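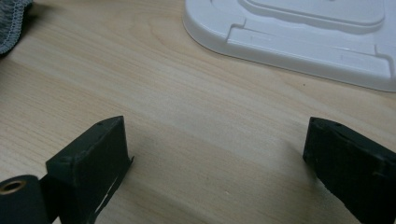 Handheld gripper no. 2 – drift in logged opening, left finger edge

January, entry started 14:10

Took the tool out of use after the reported opening stopped agreeing with the calipers. Commanded fully closed, the log gives 2 mm. Yesterday it gave zero. Fully open agrees to within the usual scatter, so the scale is fine and the fault sits at the closed end.

Left finger has a pale ragged strip down its lower right edge. Could be torn tape, could be the edge itself worn through. Left it alone until the readings were done. The inner faces of both fingers are scuffed or rough and carry specks of dust, normal for this set.

Went through the Clastunari session log. 131 grasps recorded before the tool was pulled. The closed reading is steady for the early part, then steps up once and stays up. A slow climb would have pointed at wear in the pivot. A single step looks more like something getting between the fingers, or a finger shifting on its screws.

Checks, in order:

Encoder zero. Disconnected, reconnected, re-homed on the bench. Same offset. Swapped in the cable from the Karetti unit, same offset again. Electronics ruled out for now.

Finger screws. Right side tight. Left side took some 2 degrees of turn before it clicked at the set torque. Closed reading improved slightly but did not return to zero.

Pivot bushing, left. No play that I can feel by hand. Not measured.

Strip on left finger. Lifted one end with a plastic pick. It peels, so it is a layer on top of the finger and the material underneath is sound. Removed all of it and wiped the edge with alcohol. Closed reading now 0.1 mm, inside tolerance.

So most of the offset was the strip and a small part was the left screws. I can't say which grasp it started on from the tool side. The step in the log is the best marker we have.

Consequence for the data: every width after the step is wrong at the low end. Thin items are the worst affected, mainly fabric edges. Rigid objects picked by a thick rim should be usable, but flag them too. Tavania export is on hold until the flags are in.

Ran 400 open/close cycles after cleaning, no load. Closed reading did not move. Screws marked with paint pen.

Open items:
– add a closed-zero check to the start of each session, reject above 0.5 mm
– look at the Ticona fingers for the same strip before they go out again
– measure bushing play properly, dial gauge is in the other cabinet
– the logger accepted a nonzero closed value without a warning, needs a ticket

Tool back on the shelf 16:40, tagged "bench use only".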